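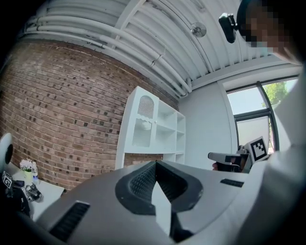
A person in a white long-sleeved top leans in over a gray panel with black vents.

Print this page | E-mail this page

FOR RELEASE IN DECEMBER

Estell Moves Its Quiet Hours to When People Are Trying to Be Quiet

TERNIMSTEAD - After three years of enforcing silence between 2 and 4 in the afternoon, when most of the town is at work and the rest is running a leaf blower, the Estell apartments will shift their quiet hours to the night.

The new hours run from 10 p.m. to 7 a.m. and cover all 66 units, the shared laundry, the roof deck and the stairwell, where a door has been slamming since the building opened. The door is getting a new closer.

The old schedule was copied from the handbook of a seaside property that Gritwood, which manages the Estell, used to run. Guests there took naps. Residents of the Estell mostly do not, or at least not at home, and have been saying so in writing.

"We got 866 noise complaints last year and two of them were about the afternoon," said Geeta Yadav, resident services manager at Gritwood. "One of those was a compliment about somebody's piano that got filed in the wrong place."

Yadav said the remaining complaints came in overnight, when the front desk was obliged to reply that no rule was being broken. The reply was a form letter. It has been retired.

Under the new policy, washers and dryers will lock at 9:45 p.m., with a load already running allowed to finish. Furniture may be moved until 8 p.m. Musical instruments are welcome until 9, and drums are welcome at the Altıntaş rehearsal rooms across the street, which have agreed to give Estell residents a reduced hourly rate. The discount does not cover lessons, though several neighbors have asked whether it could.

The change was first proposed by Melahat Erdem, who lives on the second floor directly below a family with a very committed bowling enthusiast.

"I wrote a polite letter, then a less polite one, and then I slid the first one under the door again," Erdem said. "I would like to say it was the argument that won them over. I think it was the recording."

Gritwood confirmed it had listened to the recording, which lasts roughly 3 hours.

Residents who work nights may ask for a door card requesting quiet during the day. The cards are blue, free and available at the front desk. They carry no legal force, but neither did the old policy, and people went along with that one for years.

First violations will bring a phone call, and second violations a visit. Fines are possible after that, although Yadav said she would prefer to sell everyone a rug. Gritwood has bought a supply of felt chair pads and will hand them out in the lobby from 5 to 7 p.m. on the first evening of the new hours. Residents with metal chairs should bring one down so the right size can be found. Please carry it. Please do not drag it.

About Gritwood
Gritwood manages apartment buildings in and near Ternimstead. Its office is on the ground floor of the Estell, beside the laundry.

Contact: Geeta Yadav, Resident Services, Gritwood

Print this page | E-mail this page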